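Towel rabbits and parcels: craft swap returns to Grovalport

The Preketti craft swap opens again in September, and this year the organizers ask people to send something they made from what was already at home. Old towels, packing material and empty cardboard rolls are all welcome. The swap began with 20 members who exchanged knitting by mail. Now it has 46, and most of them work in a bedroom or at a kitchen table.

The first pieces are already being made. In one Grovalport bedroom the bed has become the work table, with a pink patterned sheet under a rabbit whose body is white, towel-like cloth and whose tall ears are wrapped in clear bubble wrap. A short cardboard ring lies next to it.

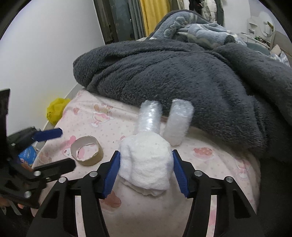 How the swap works

Each member makes one soft object and packs it in a parcel that weighs no more than 1,024 grams. The parcels go to the Krawczyk stationery shop on Mandovar Street, where they receive a number. Members then draw a number and take home the parcel that belongs to it. Names are not written on the outside.

The shop accepts parcels until 11 in the morning on the last day of the collection. Glass, candles and anything with a strong smell are not allowed. Buttons and beads must be sewn on firmly, as many of the objects end up with small children.

Packing is often the longer part of the job. On the bed, a small group of things has gathered on a pink plush blanket with hearts and cartoon figures: a bundle of fluffy white material, a blue soft package, a black package, some crumpled plastic and a beige ring that looks like a roll of tape. A thick charcoal-gray comforter is pushed into folds across the middle.

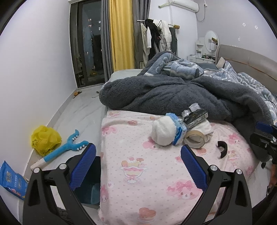 Weronika Dudek would like the weight limit to be higher next year, and she has written this to the organizers. In her opinion a towel animal is heavier than people expect, and after the padding is added there is little left for a letter or a small gift. The organizers have answered that they will discuss the limit when the September swap is finished.

New members can leave their name at the Krawczyk shop. Joining is free, but each person pays for their own materials.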